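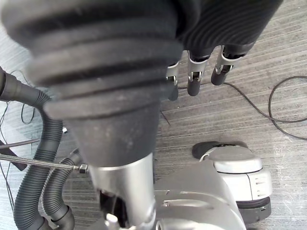

*Hoses and black sleeve, floor level.*

July, island sink notes. Cups go on their side on the wire rack over the left basin. Right basin stays clear so the strainer can be lifted out. The rack is the Cloviveck one, order 293, and its end pieces want a wash every 2 days.

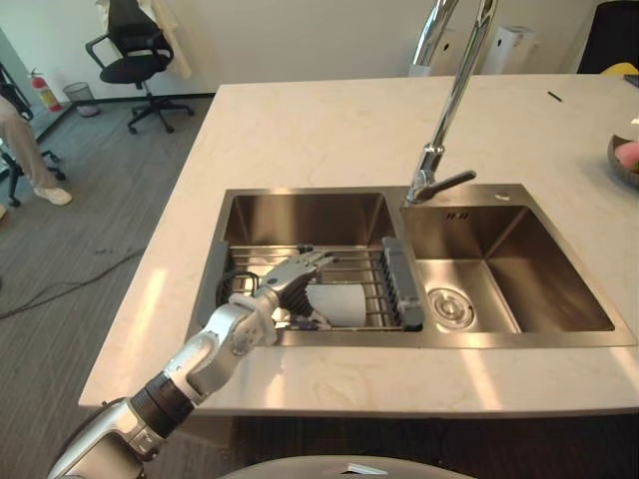

Right basin has the overflow slots, so fill that one when soaking anything. Turn the lever gently – the spray reaches the fruit otherwise. 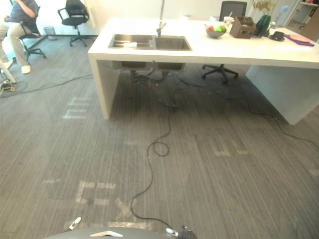
**Sink and counter notes – lab technician, Grudton**

Fruit bowl stays right of the sink, box organizer behind it. Sponge or cloth goes back to the divider after use. Pipes under the bowls are open to the room, so check the carpet there before leaving. New strainer from Hafstein is on order, 3 weeks.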